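Grade the Log, Not the Lap

Most student driving projects are judged the way ours used to be. A small vehicle is put on a marked course, it goes around without touching anything, and the team that does this fastest gets the top mark. I have helped run a project course of this type for 7 years, first as a lab assistant and now as the instructor. My opinion is that the lap should be dropped from the grade entirely, and that the street outside the campus wall should replace it.

I am not arguing for putting student vehicles in traffic. What I want graded is perception on real streets, from recorded drives, with the written record treated as the main product.

What the lap measures

Our old course was laid out on the floor of the sports hall with black tape. The floor was one color, the tape was another, and the lights were the same at nine in the morning as at nine at night. A threshold filter and a proportional controller were enough to finish. Students worked this out within two weeks and spent the rest of the term adjusting gains. The adjusted gains were specific to one floor, one battery and one set of tires.

A lap time is easy to read and easy to rank, which explains most of its popularity. It also hides nearly everything a teacher needs to know. A team with a sound method and a loose motor mount scores below a team that copied a filter from the previous year. I have signed off on both results and thought the ranking was wrong both times.

The other trouble is what the lap teaches about failure. On tape, failure is leaving the tape. There is one kind, it is visible to everybody, and it ends the run. In perception work there are many kinds, most of them are silent, and the system continues to produce output after they occur. A student who has only ever seen the first sort will trust a program because it has not stopped.

What the street asks for

The project now called Rimis began as a side task for a few students who had finished the tape course early. The task was to produce a drivable-area mask from a single forward camera: for every pixel, decide whether the vehicle could be there. The code base was named Gruvance by the team that wrote the first version, and the name has survived two rewrites. Neither rewrite was strictly needed, but both teams learned more from them than from any lecture I gave.

The first set of street frames broke everything. The filter had been written for a uniform floor, and a concrete road is a collection of patches, stains and cracks, all of which have edges. An edge detector does not know that a crack is flat. The students had known this as a sentence. They had not yet had to write code in which it mattered.

Lane markings were the second assumption to go. Several teams had planned to find two painted lines and steer between them. On a narrow back street the boundaries are whatever the street provides, and they differ from one side to the other.
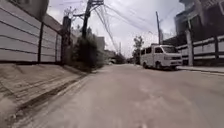 Three problems on one street

The first problem is the left edge. The sidewalk there is a sloping slab of concrete, and the road is concrete too, so color alone separates them poorly. The best cue is the dark, stained line of the gutter, which curves away toward the middle distance. A team that follows this line gets a usable boundary. A team that looks for any long diagonal line gets the cracks in the slab as well, and has to explain how its program chooses between them. I want that explanation in the report, whatever the program chooses.

The second problem is the lens. Straight edges near the borders bow outward slightly. A line fit that ignores this will still return an answer, and close to the center of the picture the answer will be good. Toward the borders it drifts. Students who skip calibration tend to find the drift late and correct it with a constant, and the constant then has to be changed for each street. A proper calibration takes an afternoon with a printed checkerboard.

The third problem is the parked van on the right. It is white, and so is the fence beside it. Programs that group regions by brightness may merge the two, which does no harm to the mask as long as both are marked as not drivable. It does harm as soon as the team claims to detect vehicles. Then there is the faint shadow on the road under the van. Is it part of the obstacle? Our annotation guide says no. Two teams argued that it should be yes, on the ground that no planner should route through it anyway. Their argument was reasonable, and it confused a label with a policy. Getting students to keep those apart is worth a full week of the course.

None of this requires a crowded street. Some teams ask for busier footage on the theory that more traffic means a harder problem and therefore a better mark. I now refuse such requests in the first half of the term. A quiet street under a flat, overcast sky is enough to separate a careful method from a lucky one, and the errors can be traced to a cause.

What I would grade instead

Each team annotates 300 frames by hand. This is dull work and there are complaints every term. I keep it because annotation is where students discover that their own definitions are vague. Where does the road end when there is dust and grit in the seam? Does the mask stop at the near side of the gutter or the far side? A team that has not settled this will disagree with itself from one day to the next, and no network will repair that.

Every team's frames are then annotated a second time by a different team, without access to the first set. The disagreement between the two is reported before any program is run. I consider this figure the most useful one in the course. If two groups of people cannot agree on the boundary, a program score finer than their disagreement means nothing, and students should be able to say so.

The log comes next. For each change to the code, the team writes what was expected, what was measured, and what was kept. Entries are short. Bad results stay in. A log with only improvements in it loses marks, as I do not believe such logs.

The mask score itself counts for a small part. I would remove it completely, but students do want a number at the end, and I have stopped fighting over that.

The case against

The usual objection is motivation. A lap is exciting, parents come to watch it, and the photographs are good for recruiting. I accept all of this. We still hold a race on the last Wednesday of term, on the old tape, for no credit. Attendance has not dropped. Some of the teams drive better than before, I suspect from having less at stake.

A stronger objection is that recorded drives remove control. A student whose program never moves a wheel does not learn about delay, slip or a battery that sags in the middle of a turn. This is correct, and I do not have a full answer. We run a separate control exercise on a bench with the Bahrami kit, and it covers delay well and slip hardly at all. A school with the staff for it should teach both properly. Given one term and a choice between them, I take perception, on the grounds that students can build a controller later from a textbook and find it much harder to pick up labeling discipline from one.

The last objection concerns fairness. Teams with faster computers train larger models. The lap had the same problem with motors and batteries and was never called unfair for it, but the point stands. Our rule is that all final runs are made on the same Comach board, with the same time limit per frame. A large model that misses the limit is scored on its last finished mask, stale or not. The rule was unpopular in its first term. It has since produced several good log entries on the subject of stale masks, including one team that found its scores were higher with the smaller network.

Programs that are considering the change can start with little. One fixed camera, one street, one written definition of where the road ends. The definition should be written by the students and dated, and the old versions should be kept next to the new ones. Ours is on version 3, and the gutter clause is still under dispute.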